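Remo Messina Would Like to Hear It With the Lights Off

Remo Messina has been repairing amplifiers for long enough that people bring him things just to have him frown at them. His shop has two benches, a wall of salvaged transformers and a pair of speakers he built himself and refuses to name. I went to see him about power cables. More exactly, I went to see him about the Kahsay power cable, which half the people in my listening club now own and the other half are being talked into.

He had one on the bench when I came in. A customer had left it there with an integrated amp that hummed, in the hope that the cable would have cured the hum. It had not.

"It's a nice cable," Messina said. "The plug is tight. The jacket feels good. If you told me it was a well-made cable I'd agree with you and we could go get lunch."

The trouble starts with the other claims. Kahsay's leaflet promises a darker background, faster bass and something called "restored air," and it wants 500 dollars for six feet. I asked Messina what he thought restored air might be.

"I fix the part where the electricity comes in. There's a transformer, there's a rectifier, there are some big capacitors. The cable is the last six feet of a very long trip. I've seen the wiring in the walls of this building. You don't want to see it."

I pushed back a little, as people I trust do hear a difference. Ratih Manurung, who runs our club's monthly sessions, swapped one in last winter and told everyone the cymbals had come forward. She isn't a gullible person. She once sent back a turntable because the platter was a hair out of true.

"I believe she heard it," Messina said. "I hear things too. I'll change a part, turn it on, and it's wonderful, and then I find out I never hooked up the part. That has happened to me more than once and I've been doing this my whole life. So when someone says trust your ears, I say sure, but check on them once in a while."

The check he has in mind is simple and a bit tedious. Last November he and Ayodele Uzor, who teaches physics at a high school across town, ran one in the back room. They used Messina's own amp, a stock cable and the Kahsay, with a sheet hung in front of the rack. Uzor flipped a coin for every trial and did the swapping. Four listeners took turns, Manurung among them, and each wrote down which cable they thought was in.
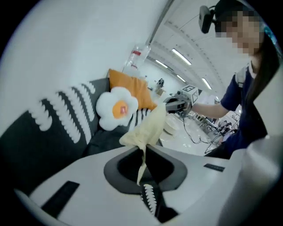 What the listeners wrote

I have seen the score sheets. They are in Uzor's handwriting and they are dull reading. The listeners did about as well as the coin. One did a little better in the first half and a little worse in the second, and the two halves ate each other up.

Manurung took it well, though she had objections and asked me to include them. I called her afterward. "The swaps took too long," she said. "By the time he'd powered down and powered up again, I was remembering a memory. And I was in someone else's room with someone else's speakers. At home I know what that record sounds like."

I think that's a fair complaint. Messina half thinks so too.

"She's right that it's slow. You can't hot-swap a power cable, or you can, but not in my shop," he said. "But look at what's being claimed. They don't say you might notice a tiny change at home after two weeks. They say your wife will hear it from the kitchen. If it's that big, it should get through a sheet and a short wait."

The measurements

Kahsay does publish a graph. It shows noise on the line with and without the cable, and the one without is certainly hairier. Messina pulled it up on the shop computer and we looked at it together. The vertical axis has no units. The caption credits a lab called Prerkon, which I could find no phone number for. I wrote to Kahsay asking what was measured and at what point in the chain, and received a reply thanking me for my passion.

"Where did they put the probe?" Messina said. "That's my only question. If it's at the wall end of the amp, fine, then show me the speaker terminals. That's the end I listen to."

He did put his own meter across the speaker terminals, with both cables, volume at its usual place and nothing playing. The readings matched as closely as his meter can tell. He was careful to add that it isn't a fancy meter.

So what would he spend the money on?

"Move the speakers. That costs nothing and you'll hear it from the kitchen. After that, a rug. After that, have somebody look at the capacitors if the amp's old." He has a customer with a Flomen 1432, a big heavy thing with meters on the front, who was ready to sell it for sounding tired. Messina replaced the supply capacitors and cleaned the controls. The customer now says it sounds like a different amp. I asked whether that one had been tested behind a sheet.

Messina laughed. "No. And I was paid for the work, so don't take my word for it either. I've got before and after numbers if you want them."

I did want them. He printed them out, with units.

The humming integrated, by the way, had a loose ground screw.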